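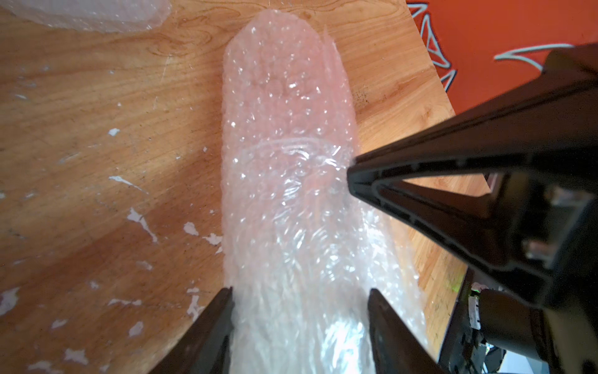

Page 2 of 3

About Draltero

We pack things that break. Vases, lamps, long glass tubes, the clock your aunt left you. Started in April with one wooden table and a lot of bubble wrap, in the back of Iara Saavedra's house on Ojeda. Now 16 shelves and a proper door.

How we wrap: clear bubble wrap, rolled snug the long way, end closed over. Extra fold across the middle for anything long. No newspaper, the ink comes off. No peanuts either, please stop asking Mirta.

Who we are
Iara Saavedra - owner, quotes, most of the phone calls
Mirta Leiva - wrapping table, supplies
Fermín Alarcón - boxes, cut to size
Patricio Daza - pickups and deliverys, Prirnulwood and Trerkholm

Pickups in Prirnulwood same day if you call before 3. Trerkholm is next day, sometimes the day after, depends on the van. Drop-offs any time we're open, ring the bell twice, it sticks.

Bringing your own box? Fine. Tell Fermín the inside size, not the outside. We need room all the way round for the padding.

Clean bubble wrap taken back, any length. Tape off first if you can. Leave it in the bin by teh door.

Prices are on the next page. Last updated 4 Dec 2023.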